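The Right-Hand Column

When my aunt died I got the hardware counter. The whole thing, in a shop on the hill in Praltitz that had sold nuts and bolts by the each for longer than I'd been alive, and I knew a hex nut from a wing nut and that was my entire education. So I bought a drawer organizer, the yellow and black kind with the handle on the lid, because if I was going to fail I wanted to fail tidy!

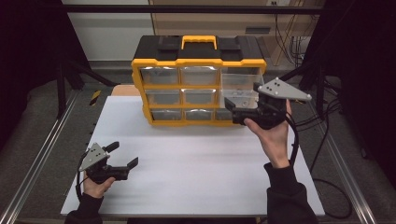
One: What Goes in First

I had big plans for those nine clear drawers. Small nuts along the top, washers in the middle, and the bottom row for whatever came in on the Antwi truck. My aunt kept everything in coffee cans with the labels turned to the wall – she said a customer who could read the labels would start helping himself. I spread 4000 pieces out on the kitchen floor that night and cried over maybe 22 of them.

Then there was the nut. 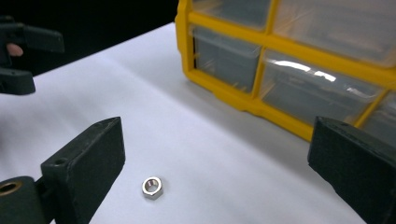 An old customer called through the door that it was the wrong thread, that my aunt would have known by feel, and that nobody in Praltitz had used that size since the Brolis mill closed. He wanted it anyway. I charged him nothing and he came back the next day with a pie.

Two: Rurnirness

The letter came from Rurnirness, down on the coast, where a bigger store wanted to buy me out. I read it standing up. Then I read it again sitting on an upturned bucket, which didn't improve it.

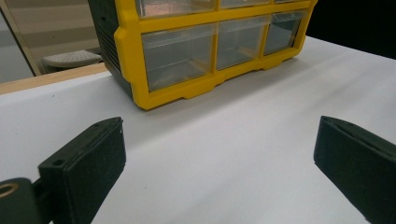

I still hadn't filled a single drawer, you understand. Every evening I'd pull one out, think about it, and slide it back in. Putting the first washer in meant I was staying, and leaving them all bare meant I could be on the coast by May with money in the bank and no opinions about thread.
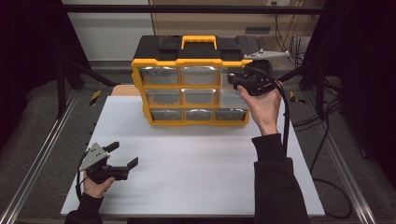 It was raining the morning I made up my mind. I ate the last of the pie for breakfast, wrote a very polite no to Rurnirness, and walked it down to the mailbox in my aunt's enormous boots. When I got back there was a woman waiting at the door with a broken hinge in her hand, and I told her to come on in and mind the cans.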